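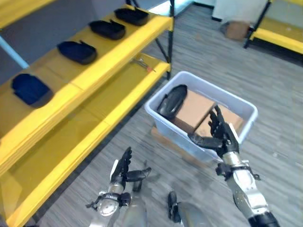
Tipps aus der Werkstatt: Ordnung, Behälter und Roboterhände

Seit März treffen wir uns mit der Robotik-AG am späten Nachmittag, um 17 Uhr, und arbeiten an der Aufgabe für den Wettbewerb: Der Roboter soll Kartons aus einem Behälter nehmen und ins Regal legen. Ich betreue die Gruppe zusammen mit Hemi Ruddock. Deutsch ist nicht meine erste Sprache, ich bitte deshalb um Geduld, wenn ein Satz etwas steif klingt. Viele Eltern und auch andere Gruppen haben gefragt, wie wir den Raum einrichten. Ich schreibe darum auf, was sich bei uns bewährt hat. Manches davon ist auch für den Keller oder die Garage nützlich, wo gar kein Roboter arbeitet.

Der Behälter

Wir haben am Anfang eine niedrige Kiste mit geraden Ecken genommen. Das war ein Fehler. Die Finger blieben an der Kante hängen, und die Kinder mussten jedes Mal den Versuch abbrechen. Besser ist eine Wanne aus Kunststoff mit rundem Rand. Weiß und durchscheinend ist eine gute Wahl: Der braune Karton hebt sich deutlich ab, und man erkennt auch von der Seite, ob noch etwas darin liegt.

Unter die Wanne legen wir ein flaches Stück Karton. Auf unserem Teppich mit den Streifen steht sie so etwas höher, und man kann mit Bleistift auf dem Karton anzeichnen, wo sie hingehört. Nach der Pause stellt man sie wieder an die gleiche Stelle und muss nichts neu messen. Zu Hause mache ich dasselbe mit dem Korb für das Altpapier, weil meine Kinder ihn immer verschieben.

Kartons vorbereiten

Leere Kartons sind zu leicht und rutschen weg, wenn die Hand sie berührt. Wir füllen jeden mit 300 Gramm trockenem Reis in einem gut verschlossenen Beutel. Den Beutel bitte mit Klebeband am Boden befestigen, sonst wandert das Gewicht in eine Ecke und der Karton kippt beim Heben. Die Klappen schließen wir mit Papierklebeband. Das glänzende Paketband ist stärker, aber es spiegelt unter der Lampe, und die Kamera kommt damit nicht gut zurecht.

Weiche Ecken kann man mit ein wenig Holzleim von innen bestreichen und über Nacht trocknen lassen. Der Karton hält danach viel länger. Wenn er trotzdem eingedrückt ist, werfen wir ihn weg.

Legen Sie am Anfang nicht zu viel in die Wanne. Zwei Kartons und ein schwieriges Stück, zum Beispiel etwas Glattes und Gebogenes, sind für eine Übungsstunde genug. Das schwierige Stück lehnt man an die Wand der Wanne, dann hat die Hand in der Mitte Platz.

Das Regal

Unser Regal ist aus Metall, gelb mit schwarzem Rahmen. Die Farbe haben wir wegen des Preises genommen, aber heute würde ich sie wieder kaufen. Dunkle Schalen auf gelbem Boden findet man sofort. Wir stellen sie in einer Reihe auf, mit gleichem Abstand, und eine Hand breit dazwischen ist ein gutes Maß.

Die Böden wischen wir mit lauwarmem Wasser und einem Tropfen Spülmittel ab. Keine Scheuermilch! Sie macht den Lack matt, und die Kratzer bleiben. Fett von den Gelenken geht mit einem trockenen Tuch besser weg als mit einem nassen.

Kleines Werkzeug gehört auf den unteren Boden, nahe beim Pfosten. Dort stört es nicht und man findet es auch dann, wenn man es eilig hat. Auf den oberen Boden kommen bei uns nur die Schalen.

Kabel am Handgelenk

Dieser Punkt hat uns die meisten Nerven gekostet. Die Kabel an den Handgelenken brauchen Spiel, aber sie dürfen keine großen Schlaufen bilden, die in der Wanne hängen bleiben. Wir gehen so vor:

Zuerst den Arm von Hand in die am weitesten gestreckte Stellung bringen, bei ausgeschaltetem Strom.
Das Kabel locker anlegen und an 3 Stellen mit Klettband festmachen.
Den Arm langsam beugen und drehen und dabei auf die Schlaufe schauen.
Erst danach den Strom einschalten.

Kabelbinder aus Plastik sind billiger, aber man zieht sie leicht zu fest an, und beim Aufschneiden ist schnell das Kabel beschädigt. Klettband kann man auch waschen.

Vor dem Start

Die Finger sollen schon offen und gespreizt sein, bevor die Hand in die Wanne kommt. Unsere Schüler wollten sie immer erst unten öffnen, und dabei haben sie den Nachbarkarton verschoben. Die andere Hand bleibt oben und wartet. Lange Haare werden zusammengebunden, Schals kommen in die Garderobe, und ein Kind steht immer beim Notschalter und macht in dieser Zeit nichts anderes.

Das Protokoll

Jeder Versuch bekommt eine Zeile im Heft: Nummer, wer gesteuert hat, was schiefgegangen ist. Wir sind jetzt bei Nummer 1872. Bitte mit Kugelschreiber schreiben, Bleistift verwischt. Mehr als 300 Zeilen passen bei uns in ein Heft, danach kommt es in den Ordner mit dem Rücken nach vorne.

Wer noch einen guten Rat hat, wie man Klebereste vom Teppich entfernt, kann ihn gerne an Hemi oder an mich schicken. Mit Eiswürfeln haben wir es schon versucht, das hat nur bei den frischen Stellen geholfen.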